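How to Set Up a Tea Corner on a Crowded Kitchen Counter

You don't need a spare cupboard or a fancy dresser for this, just a bit of worktop, a box with compartments and a long tray.
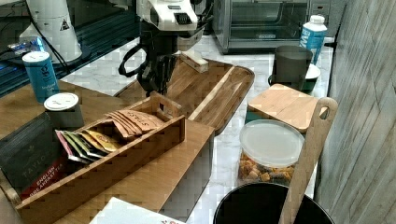 The tea box at the front, with the long wooden serving tray running off to the right.

I drink a frankly silly amount of tea, and for years mine lived in torn cardboard packets at the back of a cupboard. Moving it all out onto the counter was the best thing I've done in my kitchen, and it took one May afternoon (with a lot of sniffing of old teabags!). If you've got a toaster oven and everybody's mugs fighting for the same space, you can still do it.

What you'll need

A wooden tea box with dividers
A long serving tray, ideally with raised edges
One or two canisters with lids that fit well
A mug and saucer you love using
A damp cloth and a dry one

Step 1: Have a proper sort-out

Get every packet, tin and stray bag out at once. Smell everything. Tea that smells of nothing will taste of nothing, so off it goes to the compost (check the bags are the compostable sort first). I found 3 open packets of peppermint, all from different years.

Step 2: Wipe down and dry

Go over the counter with the damp cloth, then the dry one. Do the same inside the tea box, getting right into the corners where the dust from the bags collects. Leave the box open for an hour before you fill it.

Step 3: Fill the box

Put the teas you drink daily in the compartments nearest to you and the fruity ones further back. Keep anything strongly scented in its own canister with the lid on — one smoky teabag will perfume the whole lot. My friend Bronwyn Dunstan sorts hers by time of day, breakfast teas at one end and sleepy ones at the other, and I'm very tempted to copy her.

If your box has a cut-out handle, leave enough room around it to get your fingers in. You'll want to carry it to the table when people come round!

Step 4: Find a spot for the canisters

Stand them beside the box, tallest at the back. Loose tea goes in the one with the tightest lid. A coloured canister looks lovely next to all that wood, and mine is teal, so I can spot it even before I've got my glasses on.

Step 5: Lay out the tray

I like the tray at a slant so one end points towards me, but try it a few ways. The raised edges are brilliant for catching crumbs and drips. Don't load it up in advance. Keep it clear for whatever you're serving, and put the mug on its saucer a little way off, where you won't knock it with your elbow.

Step 6: Live with it for a week

Make your tea as normal and notice what you keep reaching over. I swapped the box and the canisters round after 5 days and it's been much easier ever since.

Looking after the wood

Hand wash the tray quickly in warm water, never leave it to soak, and stand it on its side to dry. When the grain starts to look tired, rub in a little food-safe oil with a soft cloth, leave it overnight and buff off what's left in the morning.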